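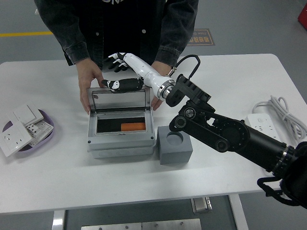
# Player Ratings and Match Results in a Football Management Game

Project report, second year, Games and Statistics
Group: Orest Prokopenko, Lino Valentini, Doğukan Kırmızıgül
Supervisor: Severyn Bondarchuk

## 1. Question

Sports games give every player an overall rating, usually one number up to 99. Most people who play these games pick their team by that number. We wanted to know which position's rating matters most for winning when the computer plays both sides.

We used Tririk, a soccer management game that lets you edit squads and simulate matches without watching them. It has a salary cap, so a user has to decide where to spend. Forum guides for the game nearly all say to buy a striker first.

## 2. Method

We made two squads, Livdale and Jellex. Both had the same formation (4-3-3), the same tactics, and every player rated 70. Injuries and morale were switched off in the league editor. The stadium was set to neutral.

We then raised the rating of one Livdale player by 19 points, from 70 to 89, and left everyone else alone. The positions tested were goalkeeper, center back and striker. For each one we simulated 201 matches and wrote the scores into a spreadsheet. We also ran 201 matches with no change as a baseline.

Lino ran the simulations. Orest kept the spreadsheet and Doğukan wrote the formulas for win rate and goal difference.

One set had to be repeated. The first goalkeeper run was done with morale still on, and we only noticed after 30 matches. Those scores were deleted and are not in the results.

## 3. Results

The baseline came out close to even, which we expected with equal squads.

Raising the goalkeeper gave Livdale the most wins. It also gave the most draws, with many matches ending 0-0 or 1-0. The striker came second on wins and first on goals scored. The center back made little difference to either, and the win rate there was close enough to the baseline that we can't say there was an effect.

Our guess for the center back is that the game averages the whole back line when it works out a defensive score. One high rating among four defenders would then get watered down. The goalkeeper is alone in his position, so his rating would count in full. We could not check this in the game files.

## 4. Problems

- Only one formation was tested. A lone striker might count for more than one of a front three.
- Both teams were equal to start with. A weak team might gain more from a center back.
- The game was patched in July, and older guides may describe a different match engine.
- We did not look at price. Goalkeepers are cheap in Tririk, so under the salary cap the gap could be larger than our numbers show.

## 5. Further work

Svyatoslav Ostapchuk from the other group has offered us his save file with the Yurchenko league, where squads are uneven. We would like to run the same test there, and add fullbacks and the holding midfielder.

The spreadsheet is in the shared course folder, with one tab per position.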